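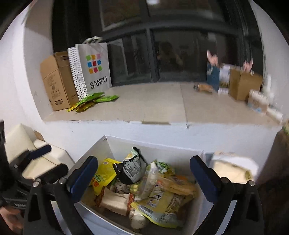

Larkora restock planner, four months in

We run the office snack supply for Prernesbridge, 322 people on two floors. Larkora counts what goes out, writes the reorder and prints a pick list at 6 a.m. It replaced my spreadsheet and most of my Sunday evenings.

Ordering is good. Sorting packets into boxes is still done by hand, and the list assumes every packet is the same size, so boxes overfill. Han-gyeol Seo used to choose the brands and now mostly fixes miscounts, a duller job in her view. Her hours stayed the same.

Setup took 30 minutes. The alerts are too frequent and can't be turned off per item. Three stars out of five.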